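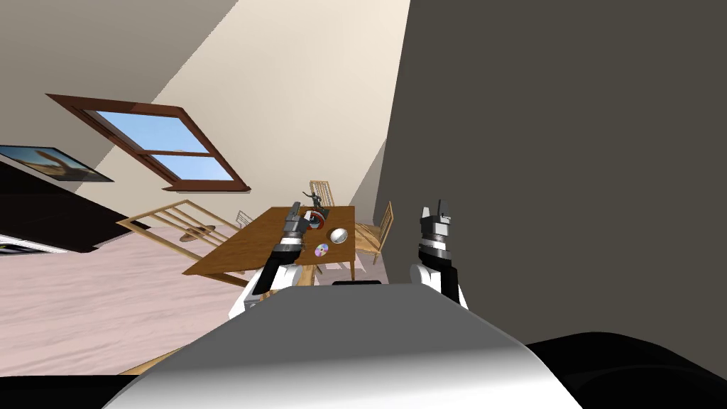
图4-1 木质餐桌与桌上的红黑色盘子

第四章 木材与室内湿度

4.1 木材为什么会变形

木材砍伐、锯切、干燥之后，仍然会与周围的空气交换水分。空气潮湿时，木材吸收水分，体积膨胀；空气干燥时，木材放出水分，体积收缩。这种性质称为吸湿性。油漆和蜡只能减慢水分交换的速度，不能使它停止。

木材在三个方向上的胀缩程度不同。顺着纹理的方向变化很小，制作家具时通常可以忽略。沿年轮切线的方向变化最大，沿半径的方向居中。一块宽板在冬季采暖期变窄，长度却几乎不变，原因就在这里。

餐桌的桌面往往由几块板拼接而成，宽度较大，胀缩的总量也随之增大。如果把桌面用胶和螺钉完全固定在横撑上，桌面收缩时受到约束，就可能沿纹理开裂。传统做法是在横撑内侧开槽，用木扣或金属扣件连接，使桌面可以在宽度方向上移动。

4.2 一个记录实例

木工特奥菲洛·奎尔沃（Teófilo Cuervo）在萨尔纳镇（Sarnar）的作坊里保存了一张实木桌面的测量记录。该桌面宽90厘米，六月测量后移入采暖房间，冬末再次测量时宽度为88.9厘米，长度没有测出变化。两次测量使用同一把钢尺，位置都在桌面中线。

计算胀缩率时，用宽度的变化量除以原来的宽度。本例中变化量为1.1厘米，胀缩率约为1.2%。不同树种的数值差别较大，附录二列出了常用树种的数据。

4.3 本章内容

本章先介绍含水率的定义和测定方法，再讨论平衡含水率与温度、相对湿度的关系，最后说明桌面、门板和抽屉的几种常见连接结构。学习本章之前，应复习第二章中关于年轮、心材和边材的内容。带星号的小节可以略去，不影响后面各章的学习。

本章术语：吸湿性、含水率、平衡含水率、弦向、径向、翘曲。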